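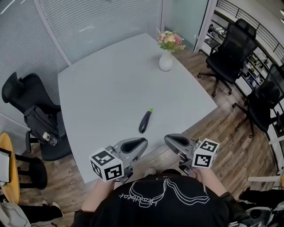
A small eggplant with its green cap.

Why is an eggplant purple?

The color sits in the skin. Inside, the eggplant is pale and soft like a sponge, with many little seeds. Because it has seeds and grows from a flower, scientists call it a fruit – and also a berry!

The green part on top is the cap. It held the flower first, and later it holds the fruit. Be careful, some caps have small prickles.

In our garden in Flallcombe we sow the seeds indoors in April. Eggplants love warm places.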